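Teaching by hand at Plimora 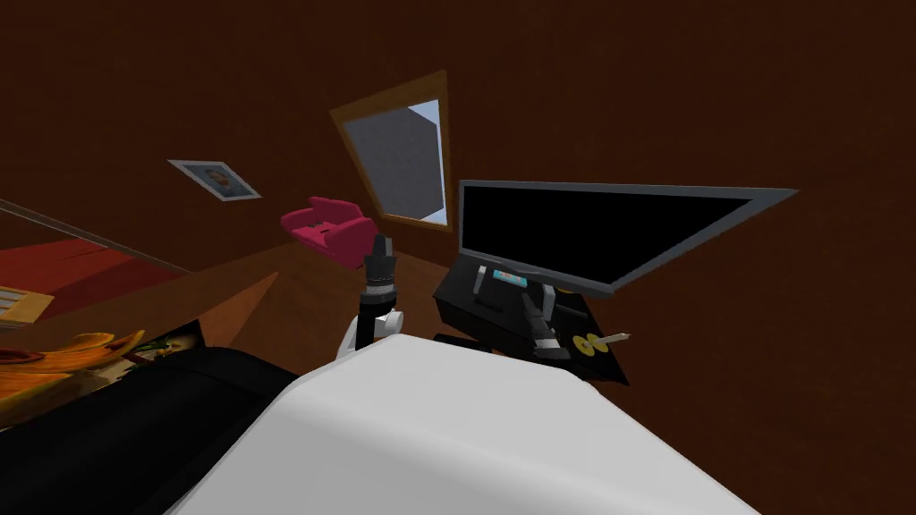

A simulated room at Plimora, with one gripper holding a small pink armchair.

Haruto Fujimoto spends most of his working day moving a robot that exists only on a screen. He steers both arms by remote control, and the software records each move.

"I do the task, and the robot gets a copy of what I did," he says. "If I hesitate, it learns to hesitate."

He started in November on picking up small furniture. The set now holds 1,244 recordings, and he has thrown out 269 more. Most of those were bad grasps.

"Chairs are awkward. You want the corner, but you come in at the wrong angle and push it away."

Before Plimora he taught real arms at Sekiguchi, guiding them by the wrist. He misses feeling the weight. "On the screen I have to watch the fingers the whole time."

Fujimoto stops after 100 attempts a day. "After that my hands get lazy. I go back the next morning and do the same chair again."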